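4.2 Why the last two minutes feel so long 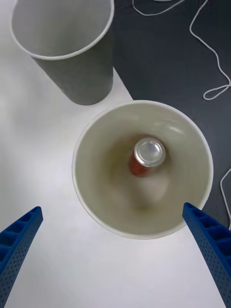
Figure 3. A small red can standing upright at the bottom of a white paper cup.

I should say up front that I came to this question as a fan. I grew up watching small-college basketball in cold gyms, and what I remember best is the waiting. Two minutes on the clock, a four-point game, and then fouls, timeouts, more fouls, a long chat at the scorer's table, and my father checking his watch (he had cows to get back to). So when Friederike Wegener offered to share her game logs with me, I said yes before she'd finished the sentence.

Her logs cover 522 games from the Plistholm league, men's and women's, and they record every whistle along with the real time it was blown. The official play-by-play gives you only the game clock, and the game clock is no help at all if you want to know how long people sat there. Section 3 explains how we matched the two. In this section I look only at games that were within six points when the two-minute mark came around, and I leave overtime for later, mostly because overtime is a mess of its own and I'd like to give it some room.

Let me start with fouls, as everybody does. When I first ran the numbers I was sure intentional fouling would explain nearly all of the extra time. I'd even written a draft of this section saying so, and Hauke Kohlhase was kind enough to write "are you sure?" in the margin three times. He was right to ask. Fouls do eat a lot of time, but each one is fairly quick: the players walk down, the shooter takes her two, somebody subs in, and off we go. What really stretches a close finish is a timeout that follows a foul. The teams wander over, the coaches draw something up, and then the other coach sees the lineup and calls one too. I started calling these "stacked" stoppages in my notes and the name stuck, so I'll use it for the rest of the paper.

We coded 3545 separate stoppages in all. Joscha Strobel and I did the coding by hand over one very long May, each working alone and then comparing, and we argued most about what counts as the end of a stoppage. Is it when the referee hands over the ball? When the thrower-in lets it go? I wanted the first and Joscha wanted the second. We went with his, as it's the moment the play-by-play uses, and it made the matching far less painful. I still think mine is closer to what a person in the stands would say! Readers who side with me can find the other version in the appendix, where the pattern looks much the same and the stacked stoppages come out a little shorter.

Now, a full timeout in this league is 60 seconds on paper. In the logs they hardly ever are. Teams drift back late, the horn goes, the horn goes again, and the officials seem to have very different ideas about how hard to push. I had expected the home team to be the slow one (their crowd, their benches, their music), but I couldn't find a difference I'd want to defend. Ragnheiður Blöndal, who refereed for years before she took up statistics, told me she'd have guessed the trailing team, and she did better than I did. Trailing teams do come back later, and the gap grows as the clock runs down.

There's a snag here that I want to be open about. Trailing teams also have fewer timeouts left by then, so the ones they take near the end may be the ones they care about most. A coach down three with a single timeout in his pocket is going to use every second of it and then a few more. I can't pull those two things apart with the data we have. A season with a different timeout rule would help a great deal, and the Rathjen tournament did try one, but it gave us too few close games to say anything useful.

One last thing before reviews, which get their own section. Hannelore Rieger asked whether viewers mind any of this, and it's a fair question that the logs can't touch. We have answers from 300 season-ticket holders on how long they thought the last two minutes of their most recent game had taken. I compare those guesses with the logged times in Section 5, and I'll only say for now that my father would have fit right in.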